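Perard Linen Service sets aside money for towel-handling grippers

Thursday, May 2, 2019

Perard Linen Service has approved a first round of spending on automated folding at its Clamham plant, with the equipment to be chosen by November.

The company will buy 20 hand-held grippers at $400 each, plus spare finger pads and a pair of desktop computers to store the recordings. Staff will use the grippers to pick up, fold and stack cloths. The recordings will go to Norðdahl, the supplier bidding to install two robot arms on the small-towel line.

Plant manager Ivar Eklund said the grippers were a fraction of the cost of the arms, and that he wanted to see how they coped with thick cloth before signing for anything larger.

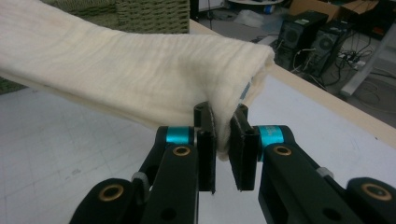
Sheets and tablecloths are left out of the plan for now. Eklund said the existing ironers already handle flat work well, while towels and flannels are still folded by hand on both shifts.

The budget includes $2,888 for finger pads, cables and storage. It also covers 156 hours of paid staff time, spread over the winter so the regular laundry contracts are not affected.

Ditte Steinarsdóttir, who looks after purchasing, said the company had asked for separate prices on installation, training and servicing. An earlier quote for a conveyor at the Plondness depot had rolled all three into one figure and was hard to compare with others.

Leasing the arms is still an option. A decision on whether Plondness will get the same equipment has been put off until the Clamham line has run for a full year.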